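Setting a small table: your questions
Prultmont Kitchen Notes
Last updated 14 May 2025

Most of these come in by email after someone has read a shop listing and believed it. I have tried to answer them plainly. Where I don't know, I say so.

Do I need a utensil holder on the table?

No. A drawer works, and so does a jar you already own. The case for a holder is that people can reach for a spoon during the meal without getting up, and if you eat at a small round table with no drawer nearby I accept that. The case made by the shops is that it will "transform mealtimes". I have eaten next to plenty of holders and my mealtimes are as they were.

If you do want one, pick it for how it stands. A wide base matters far more than the colour. Put your longest chopsticks and your heaviest spoon in it, all leaning to one side, and see whether it tips. Do this in the shop if they will let you. Flondov told me theirs "cannot be knocked over". I knocked it over with a sleeve.

Are the holes good for anything?

They let air in, which helps if you put things away damp. They also let water out on to whatever the holder is standing on, and listings tend to leave that half of the sentence off. Holes halfway up the sides do nothing for the puddle at the bottom. Look underneath before you pay.

I would still choose holes over a solid pot for wooden chopsticks. Dry them with a tea towel first and you'll hardly need the holes at all.

Should I take the label off?

Yes, and do it before the holder goes anywhere near the sink. The wraparound sort with the barcode and the tiny print looks harmless, and then it gets wet, goes to mush, and leaves a tacky band that collects crumbs for months. Warm water with a bit of washing-up liquid, ten minutes, then peel slowly from one corner. Cooking oil deals with what's left. I've never found that the special label remover did anything the oil didn't, and it smells.

Keep the label itself if there are washing instructions on it. People throw it away and then write to me asking whether the thing can go in the dishwasher.
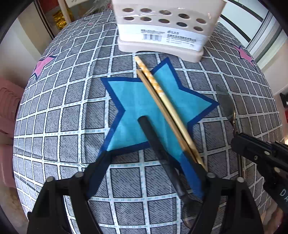

Cloths and mats

Does a checked tablecloth help you lay a table straight?

On a square table, a little. You can line the place settings up with the squares and it looks tidy. On a round table the grid fights the edge, and whoever is sitting on the diagonal gets a plate that looks crooked even when it isn't. I don't mind this. Some people mind it very much. If you are one of them, buy a plain cloth.

Grey and white is a sensible choice all the same. It doesn't glare under a lamp and it goes with most things. I wouldn't believe the claim that a pattern "hides stains". Soy sauce on a white line is soy sauce on a white line.

What is a star-shaped mat for?

Decoration, mainly. A six-pointed star has less usable middle than you'd think from its full width, so a dinner plate will cover nearly all of it and you'll see only the tips. It does better under something narrow: a pair of chopsticks, or a small bowl. Pale blue with a navy border sits nicely on grey, I'll give it that.

Measure across the inner part, between the points, before ordering. Sellers quote tip to tip, for obvious reasons.

Can I wash a mat like that?

Depends what it's made of, and the listings are shy about it. Paper, no. Felt, cool water by hand, dry it flat, and expect the points to curl at least once. If the border is a separate dark piece, test a corner on a wet white cloth before you trust it. Dark blue runs. I have a formerly white napkin to prove it.

Why do the points of mine keep folding under?

They catch on sleeves. A warm iron through a cloth flattens fabric ones for a week or so. I tried the spray starch recommended on the Harlow site and got stiff points that folded under anyway, with a crease.

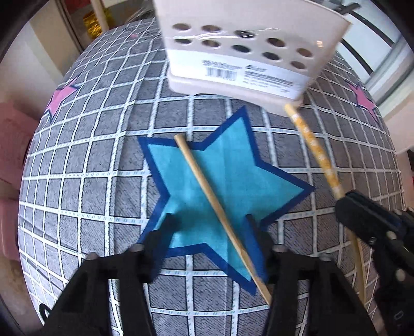 Jong-dae Tak disagrees with me about mats: he writes that a chopstick laid on bare tablecloth picks up fluff and that any mat, star or otherwise, is better than none. He's right about the fluff. I'd say a proper chopstick rest does the job with less laundry, and he replied that I would say that.

Chopsticks and spoons

Can I put out chopsticks that don't match?

You can put out whatever you like. Two odd ones will pick up food if they are close in length and thickness. One smooth and one with a raised or wrapped finish feels odd in the hand for the first few minutes, and some guests will quietly swap. For a formal dinner, match them. For the other 364 days, I can't see that it matters.

Are patterned ones worse than plain?

Often they wear worse. Anything wrapped or coated on the outside will eventually lift where fingers and washing-up meet. I had a flowery pair from Na whose finish was described as permanent, and it started peeling in April, well inside its first year. Plain wood just gets dull, and you can oil it.

Is a bent one ruined?

For eating with, probably. A gentle curve sometimes eases if you dry the stick flat under a weight, and I have had it work once. I've also had it fail, so don't buy a special press. Use a bent one for stirring or for tying up a seedling.
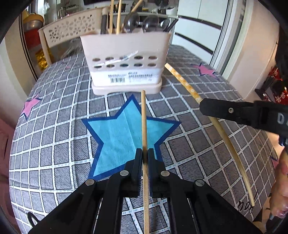
Plain stick in front of the basket, yellow flowered one to the right.

Which way round should things stand in the holder?

Handles up for spoons, so that nobody fingers the bowl. Chopsticks with the eating ends up if the bottom of your holder collects water, eating ends down if it doesn't and you care about hygiene at the table. You'll see firm rulings on this elsewhere. I'd ask who made them.

Will a gold-coloured handle keep its colour?

Mine didn't. Keep it out of the dishwasher and away from the scourer and it may last longer than mine did.

My question isn't here

Write in. I've had 119 emails about label glue, so please try the oil first.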